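Shared workroom, Grernadton: walk-round checklist with comments

Last updated: September

Marks are OK, NOT OK or CAN'T TELL. I use the third one a lot. The old Justa form only had two boxes, and I think that is how the rear exit passed every year with a bolt on it.

1. Exits and walkways
Front door opens fully: OK.
Rear door opens fully: NOT OK. It opens, then hits the bike rack. The last sheet says "clear." Clear of what?
Walkway to rear door kept open: CAN'T TELL. It was open when I walked it. Tape on the floor proves someone owned tape.

2. Fire extinguishers
Gauge in the green, both units: OK.
Tag signed: OK, for what it's worth. The last few signatures are in the same pen and look like they were done in one sitting.
Mounted where people would look: NOT OK. One is behind the coat hooks.

3. Power
Outlets firm in the wall: OK, except the one by the sink.
Power strips plugged into power strips: NOT OK, 2 found. Same 2 as last time.
Space heater, 1500 setting disabled as promised: struck from list, heater is gone.

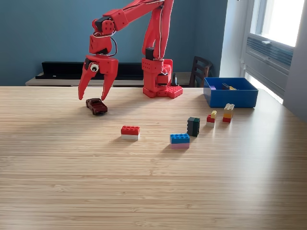

GFCI outlet at the sink trips on test: OK. It took a hard push on the button, and I would replace it anyway. The form says "tests satisfactory," a phrase I have stopped writing.

4. Shelving
Load label present: OK. It says 500 lb per bay.
Load label believable: CAN'T TELL. The label came from Grostis with the shelves, but the anchors were bought separately and one bay has none. I would not put 200 lb on that bay. Someone has put paint on it.
Top shelf free of heavy items: NOT OK.

5. First aid
Box in place: OK.
Contents match the list: NOT OK. No burn dressing, no gloves, plenty of finger bandages. The eyewash bottle is past its date.

6. Lighting
Emergency light comes on with test button: OK.
Stays on for the full test: NOT OK. Faded well before the end. The button test alone would have passed it.
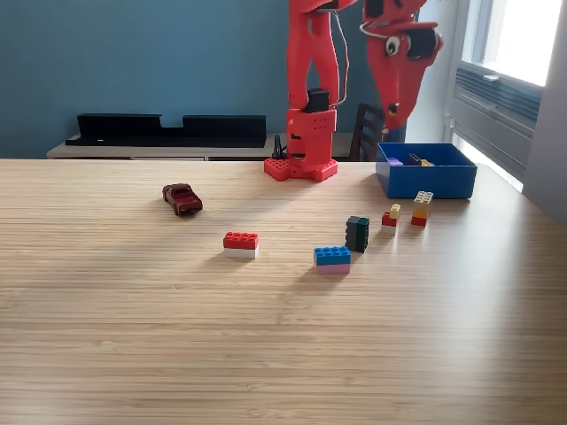 GRERNADTON, September

Follow-up comments after the sheet went around.

The bike rack can be moved with a wrench, so I don't accept "awaiting quote." The quote I was shown was for 3000 and covered a new rack, a canopy and signs. Item 1 asks for a door that opens.

The power strips were unplugged by the afternoon. I'll believe it next round.

Bay without anchors: please unload it now, paint first. Item 4 stays open until I can pull on it myself.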